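The Pekesden bench cell is a simulated tabletop robot cell used to rehearse the handling of welding electrode packs. It was drawn up at Dakmont under Sointu Ikonen. Its arm is bolted to a square plate at the table edge.
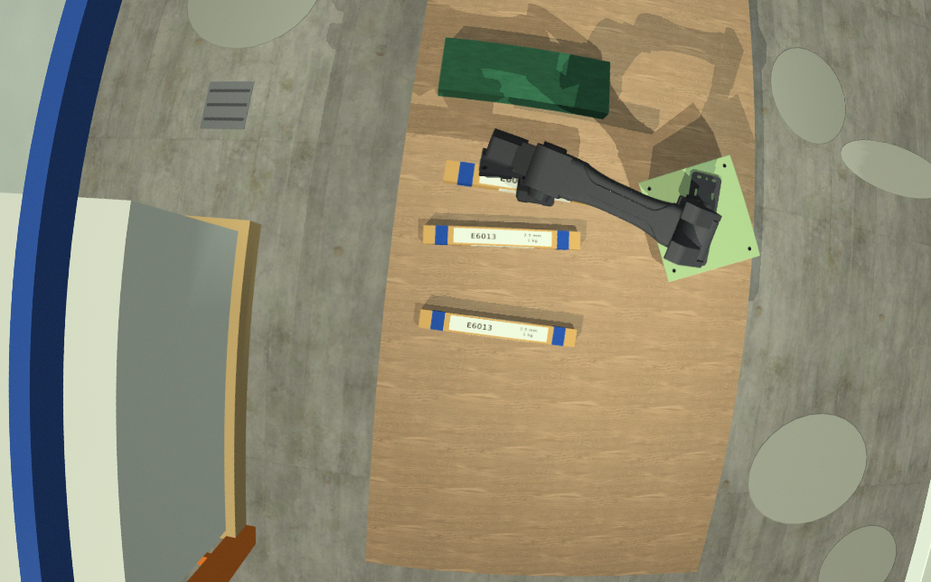

Bench cell with E6013 electrode packs

Setup begins with the plate, which fixes the zero point for all 12 stored positions. The packs and the green block are placed next.

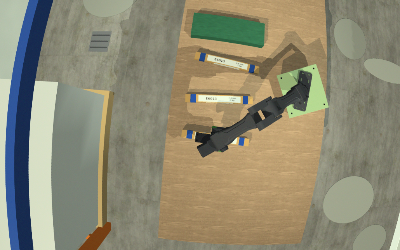

Veikko Toivonen has objected that the zero point should be taken again whenever the arm model is changed, and the March revision adopted this.

Finger alignment is checked at low speed over a pack.
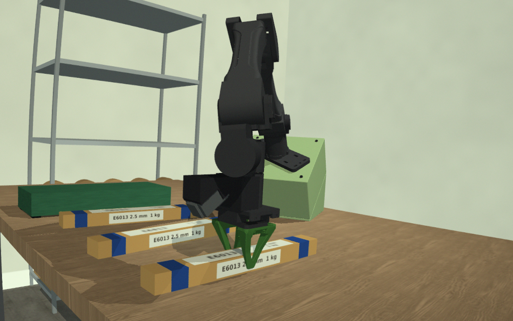
Source: Dakmont / Priya Crenshaw

If a finger is off center, the wrist offset is corrected and the check repeated. A full reset takes around 30 minutes.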